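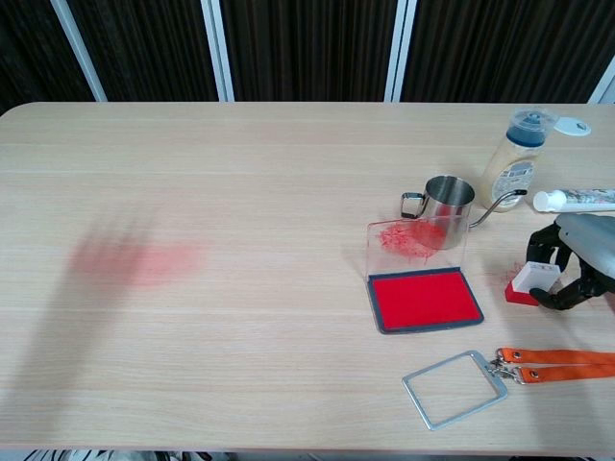
Steel mug, pale tabletop, brown curtain. 

She will talk about curtains for an hour if you let her. I let her. This is the short version, typed up the same night from a notebook I can barely read, so forgive the gaps.

She runs a one-woman alterations and drapery business out of the back half of what used to be the Prusholm post office. Asked me to leave her name out. "Everybody in town knows who it is anyhow, and the people who don't will just call me about zippers." She does not do zippers anymore. There is a sign about it.

What she does do is curtains. Lined, unlined, blackout, the heavy stage kind for the school. Hems mostly. Hems pay the rent.

I asked how she got into it and she made a face. "Divorce and a sewing machine. Next question."

Next question was what people get wrong. Long pause, hunting for pins.

"Length. They measure the window. Why would you measure the window? You measure from the rod to where you want it to stop. Then they wash it once and it's up around the sill like high-water pants and they bring it to me, and I can't put cloth back."

Wash first, then hem. She said that to me four different ways over the afternoon. Wash it the way you're going to wash it for the rest of its life, dry it the same way, hang it for a week, then pin. The week matters because of stretch. Loose weaves drop. She had a linen pair for a customer out on the Enik road that grew so much between the pinning and the pickup she had to redo both panels, for free.

"My fault. I rushed. I knew linen did that and I rushed anyway."

Does she charge more for linen now?

"I charge more for everything now."

Her prices are on a card taped to the register. A plain hem is 19 dollars a panel, lining is extra, and anything with pleats you have to talk to her. I asked what talking to her involves. "I look at it and I sigh and then I tell you a number."

Pleats, then. I had no idea there was so much to it. Pinch pleats, pencil pleats, goblets, and the narrow ones that run straight down the full drop, which she loves to look at and hates to clean. "Dust goes in there and sets up house. Vacuum, soft brush, top to bottom. Don't yank. You yank, you've got a pleat that's open at the bottom and shut at the top and that's it, that's your curtain now."

Can a pleat be put back?

"Sometimes. Wool, sure, wool will do anything you ask with steam. Polyester was set with heat at the factory and it remembers. Cotton forgets by lunchtime."

We got interupted here by a man with a garment bag. He wanted a zipper. She pointed at the sign.

Back to it. I wanted to know about color, since half the curtains I own have gone a weird shade along one edge. Sun, she said, obviously. Dark ones show it worst. Brown goes orange, navy goes purple, black goes a kind of green she described with a word I won't print. Her fix is lining, and swapping the left panel for the right one a couple times a year so they fade even. "They still fade. They just match while they do it."

I had never once thought of that. Went home and did it. One panel is now visibly sadder than the other but in the new spot.

The biggest job she ever took was the Geagea, the old movie house that the town got going again for live shows. 70 yards of velvet for the main curtain, shipped in on two rolls, and the two rolls did not match.

"You couldn't see it in the shop. You could see it under lights. Left side looked like wine and right side looked like liver." She called the mill. The mill said it was within tolerance. She said something back. It took from March into summer to get the second roll replaced, and all that time the first one sat in her front room with a sheet over it. Cat hair got in there regardless.

Did they thank her?

"They gave me tickets. I fell asleep. It's very warm in there with all that velvet."

I asked about tools, because the readers of this page always write in about tools. Shears she gets sharpened by mail. Glass-head pins, since plastic ones melt under the iron. A wooden yardstick from her mother that's a hair short, which she knows about and corrects for in her head, and which she will not replace. Her everyday machine is a Tisik, secondhand, all metal, so heavy she has moved it exactly once.

"People come in with these computer machines, 87 stitches. What are you doing with 87 stitches? I use straight, and I use zigzag if I'm feeling fancy."

Blind hem?

"By hand. In front of the TV. Don't put that." Then, "No, you can put that."

By hand takes her an evening for a pair. She says it hangs better because hand stitches give a little and machine ones don't, so the bottom edge doesn't pucker. I asked if customers can tell the difference. She said no. I asked why bother and she gave me a look, and started in on weights.

Weights! Little flat ones, sewn into the corners. Old drapes have them and people cut them out thinking it's some mistake. Leave them in. If yours have none, and the curtain kicks out at the bottom or blows around over the heat register, she will put them in for two dollars a corner. Washers from the hardware store work too but wrap them first or they'll rust through on you. She has seen it. Perfect brown ring, right at floor height, on ivory silk.

Anyone younger learning the trade around here? She has had two helpers over the years. One went off to nursing, one lasted until lunch. She teaches a hemming class in the winter when it's slow, bring your own curtain, bring your own scissors, and if they're kitchen scissors she will send you home.

Does she want to retire?

"From what? I'd be sitting down hemming something."

Last thing, I asked what's on the windows at her own house. She laughed pretty hard.

"Blinds."

Shop is open most mornings, shut by three. Go around the side, the front door sticks. Bring the curtains washed.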